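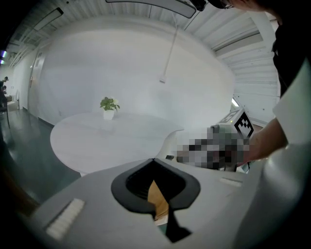
Par Odile Varenchaud, professeure de sciences de l'ingénieur, responsable de l'atelier robotique du lycée Lamont, Femville

Chapitre 4
Montrer un geste à une machine

Au programme : découper une tâche, repère et changement de repère, démonstration à deux mains, tri des enregistrements, tenue du cahier de projet.
Prérequis : chapitre 2 (vecteurs, repères), fin du chapitre 3 (capteurs). Ceux qui ont sauté le 3, lire au moins les trois dernières pages.

4.1 D'où on part

Au chapitre 3, on programmait tout à la main. Avancer, tourner, fermer la pince, attendre, rouvrir. Ça marche tant que l'objet est posé pile où on l'a dit. Décalez le gobelet de deux doigts et la pince se referme sur du vide.

Autre voie, celle de ce chapitre : on fait le geste soi-même, pince en main, plusieurs fois, avec des variations. On enregistre. Ensuite seulement on cherche un programme qui reproduit ce qu'on a montré. Ça s'appelle l'apprentissage par démonstration. Le nom est plus impressionnant que la première séance, qui consiste surtout à brancher des câbles et à renommer des fichiers.

Le fil rouge sera le projet Trullow, mené en atelier par un groupe de terminale et repris tel quel ici, erreurs comprises. Énoncé du projet, une ligne : ouvrir un tiroir de table, y prendre un petit objet, le poser sur le plateau, refermer. Deux mains autorisées. Pas de robot pendant toute la première partie, il arrive au chapitre 6.

4.2 Le vocabulaire, vite

À recopier, on s'en sert partout.

Démonstration : un enregistrement complet de la tâche, du départ mains au repos jusqu'au retour mains au repos.
Épisode : même chose, côté fichier. Un épisode = une démonstration.
Effecteur : ce qui touche l'objet. Pour nous, la pince.
Pose : position plus orientation. Trois nombres pour l'une, trois pour l'autre (ou quatre si on travaille en quaternions, voir annexe C).
Marqueur : motif carré noir et blanc qu'un logiciel sait reconnaître dans une image, et dont il déduit une pose.
Scène : tout ce qui est autour et qu'on n'a pas prévu de bouger. Attention, on le bouge quand même.

Dernier point pas anodin. Sur Trullow, une plante verte a changé de place entre deux séances. Aucune importance pour la personne qui tient la pince. Pour le programme, c'était un des rares repères colorés sur une table blanche devant un mur blanc, donc grosse importance. Noter la disposition à chaque séance. Un croquis suffit.

4.3 Découper la tâche

« Ouvrir un tiroir » tient en trois mots et se découpe en au moins cinq phases :

a) approche : la pince vient devant la façade ;
b) prise : contact sur le bord ou la poignée, serrage ;
c) traction : déplacement en ligne droite, à peu près horizontal ;
d) relâchement ;
e) dégagement : on s'écarte sans raccrocher le bord.

La phase c) est la plus contrainte. Le tiroir coulisse dans un seul sens. Si la main tire de travers, ça force, ça broute, et l'enregistrement est plein d'à-coups. La phase e) est celle que tout le monde bâcle. On a fini, on lâche, on repart n'importe comment. Or le programme apprend aussi le n'importe comment.

Façade courbe : cas plus pénible. La normale à la surface change selon l'endroit où l'on pose les doigts, donc l'orientation de la pince change aussi. Reprendre le schéma du produit scalaire au chapitre 2 et le refaire avec une façade arrondie avant de passer à la suite. Dix minutes, pas plus.
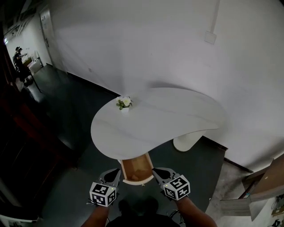 Fig. 4.1 – Tiroir ouvert à façade courbe, une pince de chaque côté. Repérer les cubes à marqueurs.

4.4 Pourquoi un cube

Un marqueur plat collé sur la pince, ça va très bien tant qu'on le voit de face. Dès que le poignet tourne, il se présente par la tranche et le logiciel le perd. Avec un cube, plusieurs faces portent un motif, et il y en a presque toujours une visible. Chaque face a son propre motif. Sinon, impossible de savoir laquelle on regarde, et la pose calculée saute d'un quart de tour sans prévenir.

Notations pour la suite :
R0, repère de la salle, fixé à un coin de la table.
RG, repère de la pince gauche.
RD, repère de la pince droite.
RT, repère du tiroir, axe x dans le sens de l'ouverture.

On mesure RG et RD dans R0. Ce qui nous intéresse, c'est RG et RD dans RT : la table peut être décalée, le geste relatif au tiroir reste le même. D'où le changement de repère. Le calcul complet est en 4.7, ne pas le faire maintenant.

Piège classique : intervertir gauche et droite en début de séance. Les deux pinces se ressemblent, on les prend dans le mauvais ordre, et tout est enregistré à l'envers. Sur Trullow, une après-midi entière à refaire. Depuis, une gommette sur chaque poignée.

4.5 Combien de démonstrations ?

Question posée dès la première heure, chaque année. Pas de réponse générale. Voici les chiffres du groupe, sortis de leur cahier :

Épisodes enregistrés : 471
Épisodes gardés après tri : 292
Opérateurs : 2

Presque 471 essais utiles, pensait le groupe avant de trier. Non. Causes de rejet, dans l'ordre du cahier : départ sans remise en place de l'objet, marqueur perdu pendant la traction, fichier coupé trop tôt, câble coincé dans le tiroir. Cette dernière cause revient plus souvent qu'on croirait. Les câbles partent vers l'opérateur, il faut les garder en arrière du poignet et laisser du mou.

Autre remarque. Avec deux opérateurs seulement, on récupère deux façons de faire. L'un tirait sec, l'autre lentement. Le programme entraîné sur le tout hésitait entre les deux au moment de la traction. Solution retenue par le groupe : se mettre d'accord sur une vitesse, l'écrire sur une feuille au mur, s'y tenir. Une autre solution existe (étiqueter les épisodes par opérateur), on la verra au chapitre 7.

Le logiciel d'annotation utilisé en atelier s'appelle Fivano. Version locale, installée sur les postes du fond. Il affiche l'épisode sur une frise et on y place les limites des phases a) à e). Au total, 3 321 marques posées sur le projet, corrections comprises. Fastidieux. Se relayer, et ne pas annoter ses propres épisodes : on croit se souvenir de ce qu'on a fait et on ne regarde plus l'écran.

4.6 Avant la séance du mercredi

Liste courte, à cocher dans le cahier de projet.

Piles et câbles vérifiés.
Gommettes en place, gauche et droite.
Cubes propres, pas de trace de doigt sur les motifs. Chiffon sec.
Croquis de la disposition : table, plante, objets, personnes qui passent derrière si on ne peut pas faire autrement.
Tiroir fermé, objet dedans, position variée d'un essai à l'autre (c'est voulu).
Nom du fichier : date, opérateur, numéro. Pas d'accent, pas d'espace. Pas de « essai_bon_final2 ».

Pendant la séance, une personne manipule, une autre tient le cahier. On échange toute les vingt minutes. Un épisode raté se note raté tout de suite, avec la raison en trois mots. Ne pas l'effacer, il servira au tri.

Pour le rapport, une page par binôme : la découpe de la tâche choisie, un croquis des repères, la liste des rejets. Les binômes qui préfèrent un placard à porte battante au tiroir peuvent, mais la trajectoire devient un arc de cercle et la section 4.7 ne s'appliquera plus telle quelle. Voir alors l'encadré en fin de chapître.

4.7 Changement de repère : le calcul

On note P un point de la pince droite, connu dans R0. On cherche ses coordonnées dans RT. Origine de RT : le milieu du bord supérieur de la façade, tiroir fermé.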